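Wevlow releases water-based hard topcoat for interior furniture and joinery

Bondcombe, 26 Feb 2024

Wevlow has added a two-part water-based topcoat to its range of interior wood finishes. The product, Lutus, is intended for tables, desks, counters and shelving in homes, schools and offices. It is available to trade customers from today in clear matt and clear satin.

Lutus replaces the company's earlier single-part topcoat, Gautam, in the furniture range. Gautam will stay on sale for wall panels and other vertical surfaces, where resistance to heat and standing liquid matters less. Existing stock of Gautam can be used up as normal and the data sheet has not changed.

The base and hardener are supplied together in matched containers and must be mixed before use. Once mixed, the coating has a working life of 2 hours at normal workshop temperature. Material left after that time should be thrown away even if it still flows, and it should not be thinned to extend its use.

"Most complaints we receive on table finishes concern white marks from hot cups and softening near the front edge, where hands and forearms rest," said Vivek Prajapati, technical manager at Wevlow. "Skin oils are harder on a coating than many people expect. The hardener in Lutus was chosen mainly with that in mind."

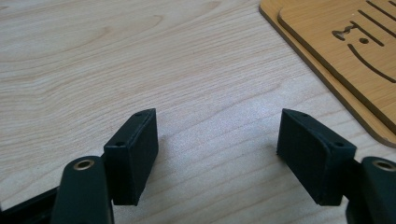

Lutus can be applied by spray, roller or brush. Two coats are recommended for general furniture and three for counters in heavy use. The first coat will raise the grain slightly on bare timber and should be sanded lightly when dry. Sanding dust must be removed with a vacuum and a clean cloth -- tack rags containing wax or oil should not be used, as they can leave small craters in the next coat.

In abrasion testing at the Bondcombe laboratory, coated panels were run for 1000 cycles and then checked for wear through to the substrate. None was found on the panels with two coats. Gautam panels prepared in the same way reached 900 cycles before the first break in the film. Gloss retention on the satin version after the full test was 73 per cent. The full method and results are given in the technical data sheet.

The coating can be used over water-based stains and over most factory-finished boards, provided the old surface is sound and has been keyed. Wevlow advises a test area in every case. It is not suitable over wax, over oil that has not fully cured, or outdoors.

"Fitters asked us for something they could put on in the customer's building without clearing the whole floor," said Santosh Bisht, who runs trade sales. "The smell is low, but normal ventilation is still needed and the hardener has to be handled with gloves and eye protection."

Coated surfaces can be handled with care the next day. Full hardness takes longer, and mats, lamps and other objects should be kept off the surface until the period stated on the label has passed.

Sample panels and safety data sheets can be requested from the Wevlow trade desk in Bondcombe. Tinted versions are under test -- no release date has been set.

Ends

Notes to editors

Wevlow makes stains, sealers and topcoats for interior timber. All products are mixed and filled at its Bondcombe works and sold through trade merchants.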